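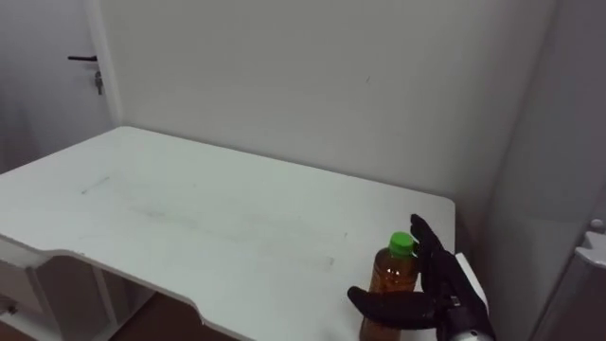

White table, light gray wall.

Skenach has a new album coming out on 1/17/24, the band's first since Nam-gil Yoo took over on guitar. It is called Lillex and runs nine songs. Cultska Records is pressing 500 copies on vinyl, and 233 of those were already spoken for when preorders closed for members. The rest go on general sale the same morning, along with the CD and the download.

The single, "Han," has been on the radio here for a couple of weeks. It is slower than most of the band's older material, with a long instrumental section at the end that was trimmed for airplay. The full version is on the album. Yoo wrote the music and recorded his parts at home before the rest of the band went into the studio in June.

The band will play the whole record at the release show, plus a few older songs. Tickets are $26 at the door and members can bring one guest at the same price. The room holds up to 90 people, so come early if you want a seat. Doors open at 7 and the opening act starts at 7:30. Vinyl will be for sale at the back, cash or card.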